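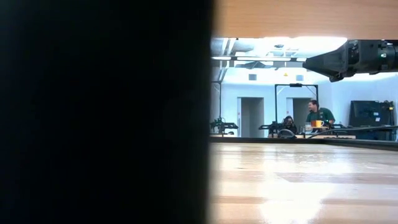 Bench notes, July 10, 2020

Search this notebook Go

Spent most of today on the tabletop, and I'm pretty happy with it! It has a real shine now and you can see the light and dark bands in the wood. The catch is the glare. With the overheads on, the low middle of the top goes white and the grain washes out into streaks, so checking for scratches from a seated position is hopeless. Kiri Tautahi says stand up and look straight down (fine, she's right, my knees say otherwise).

Went over it with the 600 paper by hand, light pressure, then two coats of the Climness oil. Left 41 minutes between coats, mostly on account of lunch. I used around 98 ml in total, way less than in January when I drowned the thing.

Still undecided about 2,000 grit. Rafail Stergiou thinks it's a waste on a work surface and he may be right, but I'd like to try one corner before the next coat. Kiri, if you get in before me, please don't put the Kovalchuk clamps down on it without a cloth under them.

The underside of the upper board is still just as it was. Plain light tan, nice faint grain, and I'm tempted to leave it alone. Check with Rafail re: edges.

Need: rags, more 600, the Gruller scraper back from Badosix.

We use cookies to remember your settings. Accept Manage preferences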